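Reglas para una mesa compartida

Cuando una empresa pequeña compra su primer brazo robótico, lo primero que pregunta es cuánto peso levanta. Las normas las pregunta después, y muchas veces demasiado tarde. Para este reportaje he visitado el taller de Skalholm, donde el equipo del proyecto Trista escribe desde diciembre su propio manual de buenas prácticas.

El manual tiene 37 páginas y empieza por la evaluación de riesgos. Me explicaron que un brazo colaborativo no es seguro por su nombre: hay que valorar también la pinza, el objeto que lleva y la persona que puede acercarse. Si cambia la pinza, la evaluación se repite entera. En Kırmızıgül, la firma que les suministra las herramientas, esta regla pareció al principio exagerada, pero hoy la aplican en su propia casa.

La segunda parte trata de la velocidad. Para las pruebas con gente cerca, el taller ha fijado un límite interno de 200 milímetros por segundo. Es lento, lo reconocen, y una serie completa dura alrededor de 38 minutos. A mí me pareció un precio razonable.
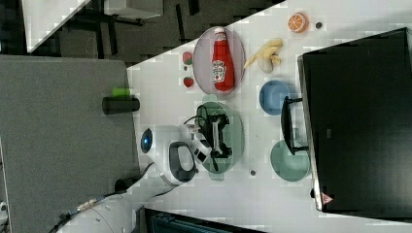
Queda el capítulo del orden, que es el más discutido. Los objetos de ensayo deben estar apuntados en una lista antes de empezar, los cables no pueden cruzar la zona de movimiento y la parada de emergencia tiene que quedar al alcance de la mano. Mistico, el programa con que registran las incidencias, no deja abrir una sesión sin confirmar estos puntos. La próxima revisión del manual añadirá un apartado sobre la limpieza de las pinzas, que por ahora cada turno hace a su manera.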